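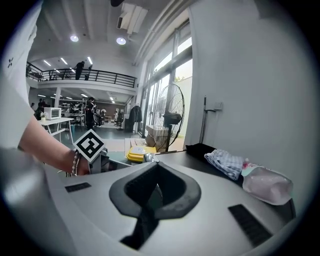

Minutes taken by Oriana Ulloa | August 12, 2023

Home | Meetings | Minutes | Tool Shelf | Contact

Altinau Household Skills Club
Minutes of the monthly meeting, Boltlow Hall, big room

Called to order at ten. The big room was a treat with all that daylight coming through the tall windows, and several people said we should stop meeting in the back room for good. (Moved to Item 6, because it got its own discussion!)

1. Minutes of the last meeting

The June minutes were read and approved with one correction. The starch recipe calls for cornstarch, and I had written baking soda. Sorry to anyone who tried it.

2. Money

Balance on hand is $3371. The Purnudbridge street fair brought in more than we hoped, and the pillowcase table sold out before lunch. We agreed to keep $2000 in reserve for next year's hall rental. The rest can go toward supplies, with purchases over $60 coming back to the meeting first. Carried, no one opposed.

3. Cloth folding session

This was the big one and I'm so pleased with how the plan came together. We will run the folding session on the black table by the white wall. The dark top makes a pale cloth very easy to follow, even from the second row of chairs, and the outlet on the wall means an iron can be plugged in close by.

We had a good long talk about which cloths to teach with. The blue-and-white checkered one was the clear favorite. The checks give a beginner lines to fold along, so you can tell right away if you've gone crooked. The plain black one is much harder to see against the black tabletop, and one member felt it should be dropped altogether. Others liked it as a second step, once people can do the fold by feel. Agreed: checkered first, black for anyone who wants the challenge, and a light towel laid under it if people are squinting.

There was a lively side debate on thirds versus quarters for kitchen cloths. Thirds stand up better in a drawer. Quarters stack better on an open shelf. We ended up teaching both, and I have promised to draw up the sheet with arrows on it.

Action: Oriana to make the handout. Chairs to be set in a half circle, leaving a clear way to the windows.

4. Bottles

The pink see-through bottle got some love too. The suggestion was to use bottles like it for the damp-and-fold method, where you mist the cloth lightly and smooth it with your palms before the first fold. It works beautifully on cotton, and I've been doing it at home all summer. You can see how much water is left through the plastic, so you don't run dry halfway down a tablecloth.

Questions came up about whether the caps would take a spray top. Nobody had one along to try. We'll test it before buying more. Please label your bottle if you bring one from home, as two people went off with each other's last time and one of them had vinegar in it.

Action: bring any spare spray tops to the next meeting.

5. Visit to Sosa

The group in Sosa has invited us to see their linen closet, which they reorganized from top to bottom this spring. I went over to help one afternoon and it's wonderful, every shelf labeled and the fitted sheets flat as envelopes. There are 3 cars offered so far. We would leave from the hall and share lunch there. Bring a dish that's fine cold.

6. Which room

Back to the rooms. In favor of the big room: the light, the high ceiling (so much less stuffy with irons on), and space to spread a full-size sheet between two people. Against: it echoes, and the folks at the back had trouble hearing Item 2. We voted to stay in the big room through the fall and to sit closer together.

7. Other business

Reminder that the checkered cloths need a wash before the session, on their own and in cool water.

A request for a mending morning was warmly received. We'd need thread, a few good lamps and somebody patient with zippers. Held over to next time.

The lost button tin is still lost.

Adjourned at a quarter to twelve, with coffee after. Corrections to Oriana before the next meeting, please.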